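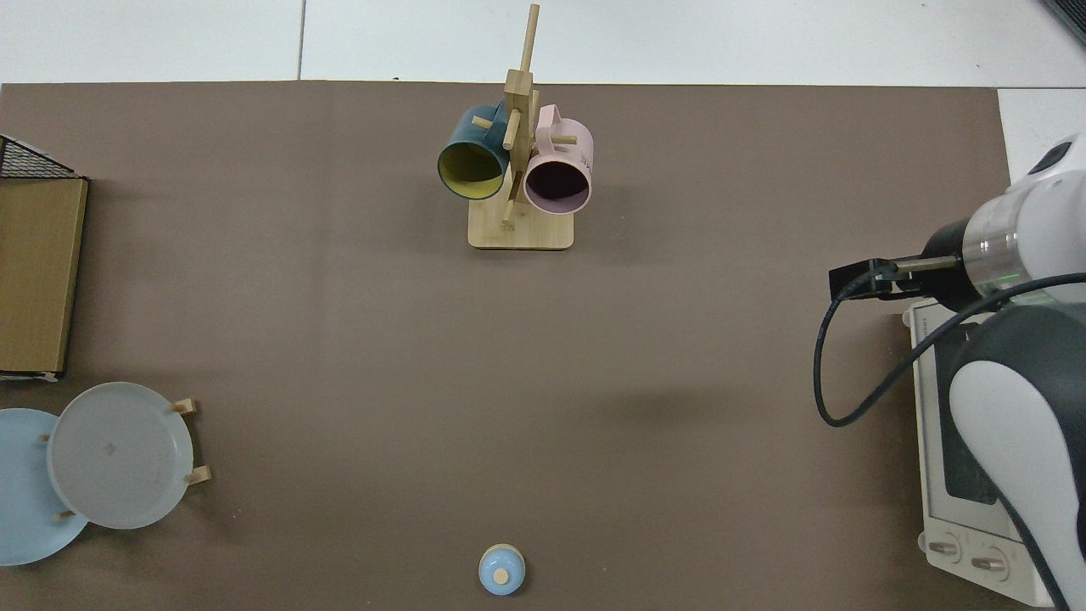 Ticket 468 - Shop inventory count keeps coming back wrong
Product: Plandura stock module
Opened: 04/04/2022
Priority: Normal (I picked High, it changed itself)
Status: Closed, reluctantly

Reported problem
We sell kitchenware through a Plandura storefront. Every night the stock module syncs with our warehouse in Breltelen, and every morning the teapots are back to 104. We do not have 104 teapots. We have 70, and they are all on one shelf where I can see them from my desk.

Correcting the number by hand works until the next sync. I have now corrected it often enough to do it without looking.

Steps already tried
Logged out and in. Cleared the cache. Cleared it again in a different browser, as the help page suggests. Deleted the teapot listing and made a new one, which gave us two teapot listings, both claiming 104.

Reply from support
Thanks for reaching out! Please confirm that your stock number is correct before syncing.

Reply from customer
It is correct before syncing. It is the after that I am writing about.

Reply from support
Understood. Could you export the sync log and check the column called "source"?

Reply from customer
Log exported. The source for most items is "warehouse". For teapots it is "Kulotetti import". Kulotetti is the system we left in December. I was under the impression that it had also left us.

Reply from support
That explains it. The old import job is still scheduled and runs after the warehouse sync, so it overwrites the newer number. Go to Settings, Connections, Legacy, and switch off anything you no longer use.

Reply from customer
There is no Legacy tab on my screen.

Reply from support
It only shows for the account owner. Your owner is listed as Quiroga Web Services.

Reply from customer
Quiroga built the site and has not answered an email in almost a year. They answered this one in ten minutes - with an invoice attached. Ownership moved to us, tab found, job switched off. Teapots at 70 this morning.

The second teapot listing still can't be deleted. I will open a new ticket for that.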